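Levchenko: "The border towns must vote first"

Khrystyna Levchenko receives me in the party office in Skodside, four days after her group left the coalition talks. She speaks slowly and checks her notes often.

"We did not leave because of ministries," she says. "We left because the prime minister's side wants to move the Eynon border district under the capital by decree. For us the people there must vote first."

The district has 2,000 registered voters. In the last local election, 70 per cent of them took part, and she believes a referendum would bring even more. 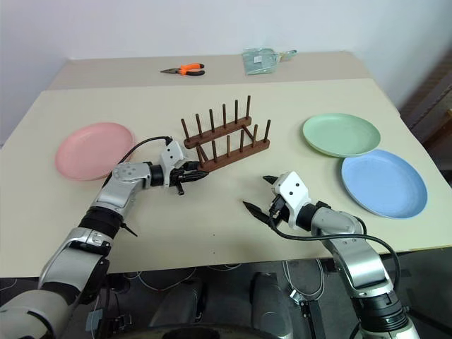 A wooden dish rack on a cream-coloured tabletop.

Her critics say that she is only gaining time before the budget vote in August. She does not agree. "The law gives parliament 60 days to answer a petition. I ask them to use these days, nothing else."

Would she return to the talks if the decree is withdrawn? "Yes, the same evening. But I want it on paper, with a signature."

The mayor of Gruvum has offered to host a new meeting. Levchenko has accepted, and she is waiting for the government to name its delegation.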